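Progress report to the Herrero fund, 18/05/2022

We are very glad to be writing with rather more to show than last time, and thank you again for your patience over the spring, when the Pollport workshop was without heating and most of us were typing in gloves.

You asked us to find out whether a machine can yet take on the small, dull jobs of a shop or a front desk: filling racks, tidying leaflets, putting things back where a customer ought to have left them. We have now logged 3,453 attempts across 3 kinds of task. Of these, 2,000 were picking up boxed goods, which went well (better than we'd dared hope!), and 1,168 were folding tea towels, which did not. The rest were cards and booklets in racks, and these have taken up most of our thinking lately. Thin, glossy things are hard to get hold of, and a slot leaves little room for fingers.

Okeser have kindly lent us more shelf units, and Gorberg are looking at a softer fingertip, though we haven't a delivery date from them yet.

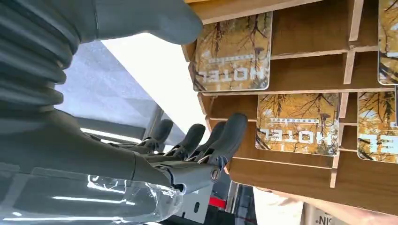

Could a shop hand this work over to a machine today? Boxed goods on an open shelf, perhaps, with a member of staff close by; for leaflets and folding, a person is still quicker and a good deal less trouble.

Spending is in line with the plan, apart from repairs, which ran a little over. We'd like to keep going with the rack work through the summer and send you the next report in September, along with the full logs if you would care to have them.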